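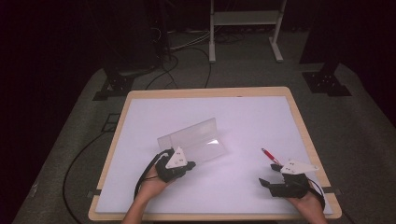 Hinged-lid box

A hinged-lid box is a container whose cover is joined permanently to its body along one side, so that the two parts open and close without being separated. The form is used for jewelry, hardware, food, stationery and medical supplies, and is made in wood, metal, cardboard, glass and plastic.

Construction

The body and lid may be made separately and joined by a pin, or formed together as a single piece. In pinned boxes, a rod passes through matching loops on both parts. Single-piece plastic boxes usually have a living hinge, a thin strip of the same material that bends each time the lid is raised. Polypropylene is widely used for living hinges. Clear polystyrene is stiffer and more brittle, and boxes made from it are more often fitted with small molded pegs that turn in holes in the side walls.

Most lids are held shut by friction, a snap catch, a latch or a magnet. A stop may be added to keep the lid from falling back past a set angle.

Clear boxes

Transparent boxes allow the contents to be checked without opening the lid. They are common in shops, sewing rooms and museum stores. Their main drawbacks are scratching, clouding with age and cracking at the hinge pegs.

Manufacture in Skaren

The town of Skaren was a regional center for box making. The Harahap works began with wooden cigar boxes and later turned to molded plastic. Its best-known product, the Honeron, was a shallow box sold in 18 sizes, with a lid that could be lifted off for cleaning. The designer Vasilică Vlad gave it a raised front lip, which was copied by several smaller firms. Production later moved to Primilgate, where the original molds are kept.

Collections

The Primilgate Box Museum holds 2694 boxes and lids, most of them from the Harahap works. Its printed catalog, compiled by Pauline Tunstall, sorts them by type of hinge and then by material. The reading room is open on Saturday by appointment.

See also

Butt hinge
Living hinge
Injection molding
Snuffbox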